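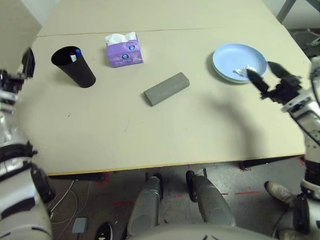
Figure 2. View from the head camera of the Nunitcombe cell, with the right gripper beside the plate and crumpled paper.

3.2 Cell set-up and upkeep

The Nunitcombe cell consists of one two-armed robot placed at a pale beige table. The tabletop is formed of two flat panels, and the joint between them (Figure 2) is checked for level before each session. A step at this joint was found to disturb low sliding movements during early trials in April.

Both arms are returned to their rest positions after every 30 runs, and the fingertips of each gripper are wiped and inspected for wear. A fingertip is replaced when its closing error exceeds 2 mm. The head camera is recalibrated with the Timament routine, which takes 5 minutes and requires a cleared table. Objects are then set out again by hand.

Over the period reported, 13 stoppages were logged. Most were traced to a worn connector in the right wrist, later exchanged for a part supplied by Hustard.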